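Zirkamwood: Player Guide
Section 4. Moving your saved game to another console
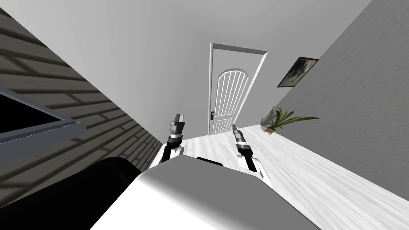

Before you start, please update the game on both consoles to the version from April or later. Older versions do not show the Transfer option in the menu.

You will need a Lokach account. If you have played only offline until now, you can create one from the title menu under Profile.

1. On the old console, load your save and travel to any rest house. The one in Tumidley is the nearest for most players.
2. Save the game there and return to the title menu.
3. Choose Options, then Saved Data, then Transfer.
4. Select the slot you want to send. Each slot must be sent separately.
5. Write down the code of 13 characters which appears on the screen. Capital and small letters are different.
6. On the new console, sign in with the same account, open the same menu and choose Receive.
7. Enter the code and wait until the word Complete is shown. A large save needs roughly 500 MB of free space.

Caution: Do not switch off either console during step 7. If the connection is lost, the save stays on the old console and you must ask for a new code.

Caution: Receiving a save into a used slot replaces what was there. It cannot be brought back.

Note: Your purse can hold 2000 coins after the transfer, the same as before. Coins kept in the Rugemalira bank are moved also — they do not count in this limit.

Note: Photo mode pictures are not part of the save. Copy them with the tools of your console.

If the code is refused with error 1965, check that both consoles are set to the same region, then repeat from step 3.

Guide text: Renu Ahuja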